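Home Forums Ask Members Log in

Watch strap smells after summer, fix??

Kevser Karabulut
Black strap on my everyday watch absolutely reeks. Wear it gardening, never take it off. Tried dish soap, came back in 2 days. Don't want to wreck the case. Ideas?
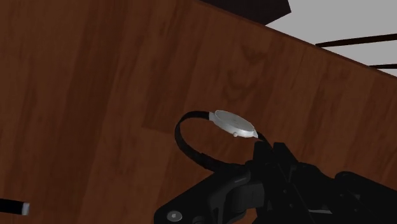
Silver case, black strap

NakauNed
Depends what the strap is. Rubber or silicone – take it off the watch, warm water, bicarb paste, old toothbrush. Leave it 5 minutes, rinse, dry overnight. Leather, don't soak it, you'll ruin the colour. Do under the keeper loops aswell, thats where the gunk sits.

orellana_b
just buy a new one mate, $42 at the markets

Tadus
Second the bicarb. And give your wrist a night off – mine got a rash last December.

Recent topics
Mould on caravan awning
Bemitthorpe tip opening hours
Getting sunscreen off car seats

We use cookies to improve your visit. OK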